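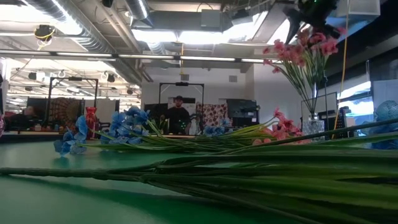
Blue artificial bunch and green stem bundle on the bench

Skolville Plant Centre - support log
Subject: Propagation house misting running at the wrong times, zone 2
Raised by: Radoslava Trnka
Handled by: Zdeňka Bednárik, Vistik irrigation support
Status: Closed
Month: January

08:10 - Radoslava Trnka
The mist line in zone 2 of the propagation house came on during the night and was still going when I opened up. The trays of hebe and lavender cuttings at the far end are waterlogged. Zone 1 is fine and so is the outdoor drip. The controller is the Dantas unit we had fitted in the autumn. The screen shows the right time and the programme looks the same as the one I set. I have turned zone 2 off at the hand valve for now.

08:45 - Zdeňka Bednárik
Thanks for the report. Please leave the hand valve shut. Could you tell me:
- whether zone 2 shows as ON or OFF on the controller screen at the moment
- what is listed under start times for programme B
- whether the leaf sensor is plugged in and where it is sitting

09:20 - Radoslava Trnka
Zone 2 shows OFF. Programme B has one start, 09:00, then repeats every half hour until 16:00. The leaf sensor is plugged in. It is on its stake between the second and third rows of trays, same as before. We moved the heated bench last week but the sensor stayed where it was.

09:35 - Zdeňka Bednárik
If the screen says OFF and water was still passing, it is either the valve not closing or power reaching it from somewhere else. Please open the hand valve with the controller OFF and watch the nozzles for five minutes.

10:05 - Radoslava Trnka
Done. No water for the first two minutes, then it came on by itself. I heard the solenoid click. The screen still said OFF. Hand valve shut again.

10:15 - Zdeňka Bednárik
The click means the valve is being told to open, so I don't think there is grit in it. Is there anything else wired to that solenoid? Some sites keep an old timer as a backup.

11:30 - Radoslava Trnka
There is an old Cedari timer behind the potting shed door. I thought it had been disconnected. It has a green light on. The socket it uses was dead for months but it was put back on when the electrician did the heated bench.

11:40 - Zdeňka Bednárik
That is very likely the cause. Please switch the Cedari off at the wall, take the plug out, then repeat the five-minute test.

12:10 - Radoslava Trnka
Unplugged. Left the hand valve open for half an hour with the Dantas OFF and had no water at all. Then I ran zone 2 manually from the Dantas and it came on and stopped as it should.

12:25 - Zdeňka Bednárik
Good. The Cedari wires still need to come off the solenoid. Two controllers should not share one valve, as it can damage the output on the newer one. Please get your electrician to do that and cap the ends. Until then keep the plug out and put a label on it.

15:50 - Radoslava Trnka
Electrician has been. Old wires removed and capped, timer taken off the wall. Programme B is back on and the last few bursts came at the right times.

One more question. We have 300 lavender cuttings in the wet trays. Should I change the misting for them?

16:05 - Zdeňka Bednárik
I can only advise on the kit, but you can cut the water without touching the rest of the house. Shut the small taps on the last two risers and leave them shut until the compost has drained. Programme B can stay as it is.

16:20 - Radoslava Trnka
Taps shut. The hebes look all right. I will lose some of the lavender but there are more stock plants to take from. Happy for this to be closed.

16:30 - Zdeňka Bednárik
Closing. Cause: old timer still wired to the zone 2 valve and powered up again after electrical work. Fix: timer removed. No parts used, no charge. Reply to this ticket if it happens again and it will reopen.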